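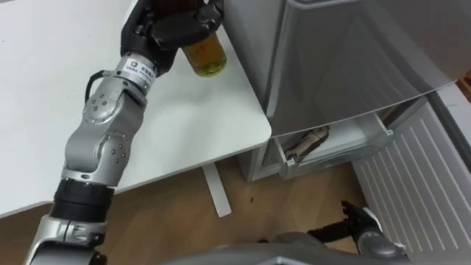
Les bocaux en verre sont un bon point de départ pour savoir ce qu'une machine peut faire dans une cuisine ou un atelier. Il faut les prendre sans les casser, les déplacer sans les pencher, puis les poser loin du bord. La prise compte plus que la force : une pince noire refermée sur le haut d'un petit bocal laisse voir le liquide ambré, un peu trouble, et le fond reste dégagé au-dessus de la table blanche. C'est une bonne façon de tenir un bocal qu'on veut poser bien à plat. À la main, on peut faire pareil.

## Ce qui marche déjà

- **Prendre et poser.** Un objet rigide, seul sur un plateau clair et mat, ne pose plus beaucoup de problèmes.
- **Les sols dégagés.** L'aspirateur autonome fait son travail si les câbles et les lacets sont ramassés avant.
- **Le tri de petites pièces.** À l'atelier, le bras Konell range des vis dans des bacs, à condition que les bacs ne bougent pas.

## Ce qui marche à moitié

- **Ouvrir un tiroir.** Tirer, oui. Le refermer quand quelque chose dépasse, non. Videz le dessus du tiroir avant de lancer le cycle.
- **Dévisser un couvercle.** Il faut deux mains, ou un support fixe. Un couvercle collé par du miel arrête tout. Passez le filet à l'eau chaude et séchez-le.
- **Verser.** Les liquides épais passent mieux que l'eau. Gardez une bassine dessous.

## Ce qu'il vaut mieux faire soi-même

Le linge, les sacs souples, la vaisselle empilée de travers. Le module Fetel que j'ai essayé en octobre a mis 21 minutes à plier 3 torchons, et j'en ai replié 2 derrière lui. Pour les couteaux, je ne laisse rien d'automatique s'en approcher.

## Préparer le plan de travail

1. Laissez une bande libre le long du bord, large comme une main.
2. Évitez les bocaux lisses de plus de 125 ml environ avec une petite pince. Un élastique large autour du verre aide beaucoup.
3. Essuyez l'extérieur du bocal. L'huile est la première cause de chute chez moi.
4. Fermez les tiroirs qui ne servent pas – un bras qui recule ne les voit pas toujours.
5. Gardez l'arrêt d'urgence à portée, du côté où vous vous tenez.

Les patins de rechange Miah s'usent vite sur le verre. Changez-les dès qu'ils brillent. Ceux de Kulness tiennent plus longtemps, mais ils laissent des traces sur les plateaux blancs ; un peu de bicarbonate sur une éponge humide les enlève.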